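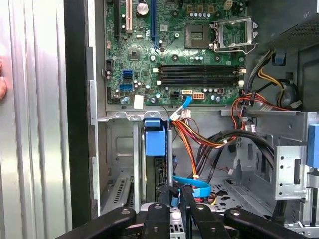
Gripper inside the open tower, going for the cabling below the board.

On 10/23/23, Ayman Benkirane wrote:
> So can a machine strip an old PC yet, or do I keep my
> screwdriver? We have 19 towers waiting at Huvcombe.

Keep the screwdriver, Ayman! I'd trust an arm with the big easy stuff (side panels, maybe a drive on a blue tab), but look at all those wires – red, orange, yellow, and the light blue SATA cable right between the jaws. My fingers know when a plug has a clip on it. I'd want to see one do 3 towers in a row before I got excited. Ask me again in April.

Vilja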